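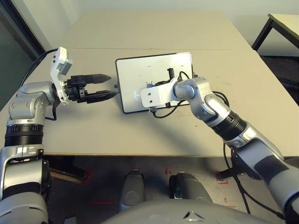 Leave it as it is until the morning, said the voice on the telephone from Krajčí, and whatever you do don't use the spirit on it.

I wrote this in the log at 17 minutes past six. The instruction concerned one whiteboard, small, black frame, property of Gerkari. It did not concern the spirit, of which we had none. We had Trorko, which is sold for windows.

The procedure at Plunville was simple. The night shift left a mark on the board and the day shift read it, wiped it and initialled the log. A black stroke pointing down meant the level in the north tank had fallen. A red stroke pointing up meant it had risen. I had read 411 of these boards and had no complaint about any of them. There was always one stroke. 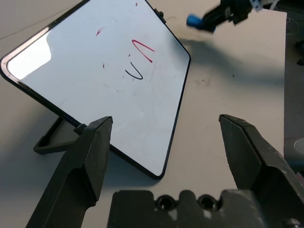
The Plunville Reader, No. 74

I looked at the two strokes for a while, then went to check the tank. The gauge showed 2,321, the same as the day before. I came back and checked the card on the wall. The card gave the meaning of red and the meaning of black. It did not give a meaning for both.

A wiped board is never quite clean. Old ink stays behind as a grey smear, and a fleck of red can last for weeks if the cloth is dry. For this reason the card says to ignore specks. These were not specks. Someone had taken the cap off one pen, put it back, and taken the cap off the other.

I rang Krajčí a second time. The same voice asked which stroke had been made first. I said they did not touch, so it was not possible to tell from the ink. The voice asked whether the hand was the same. I said that two short bent strokes do not show much of a hand. There was a pause – I could hear a kettle – and then the voice said that it had worked at Plunville once, on nights.
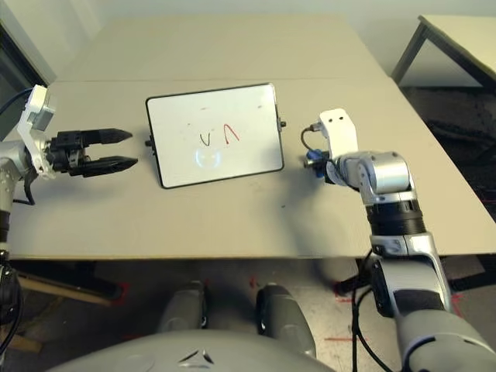 Fiction Desk, Plunville Works Writing Club

I asked what it would have meant, in those days, to leave both.

It depended who was on days, the voice said. Officially it meant nothing. Between two people it could mean that the tank had gone down and come up again before anyone needed to be told. It could also mean hello.

I asked which of these I should put in the log.

The line was poor and I did not get the answer. I entered: two marks, level unchanged, board not wiped. In the column for remarks I put a dash.

At six that evening I was due to hand over. I took the black pen and tested it on the back of my hand, and then the red. Both worked. I stood them side by side on the shelf with their caps on and stayed on until the night shift's bicycle came through the gate.
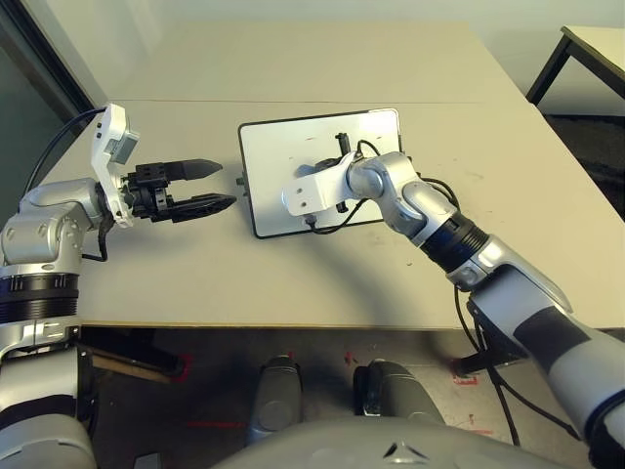 The board, flat on the table.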